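Home Products Automation Support Downloads Contact

Dogar Parallel Gripper, Series 40

January 6, 2019 | Clunora Product Desk 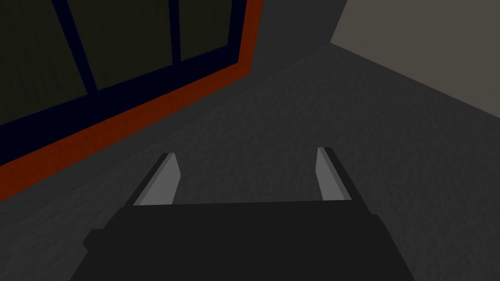
Dogar gripper in simulation, fingers open. View from behind the body.

The Dogar is a two-finger parallel gripper for tote transfer and parts feeding. It mounts to the wrist of a light-duty arm and is supplied with a simulation model, so that reach and approach angles can be set before the cell is built.

Stroke: 134 mm
Mass with fingers: 1,941 g
Maximum part mass: 705 g
Part number: DG-40

Effect on staffing and tasks

At the Ruvevska packing plant, the gripper took over transfer from the infeed belt in October. Operators on that line no longer lift each part by hand. They load totes, clear rejected parts and check finger wear at shift change. Two positions moved to inspection. The shift lead now approves changes to the pick program, a task formerly sent to an outside integrator.

Plants should plan training time before startup. Operators need to know how to stop the cell, release a held part and restart from the home position. Line rates during the first weeks will be lower than the final rate.

Simulation model

The model includes the gripper body, both fingers and the full opening range. Floor, wall and window geometry can be replaced with the customer's own layout. Finger contact settings must be checked against the physical part.

Spare fingers are sold in pairs. Mounting plates are ordered separately through Rerkura.

Contact Sales | Copyright 2019 Clunora | Back to top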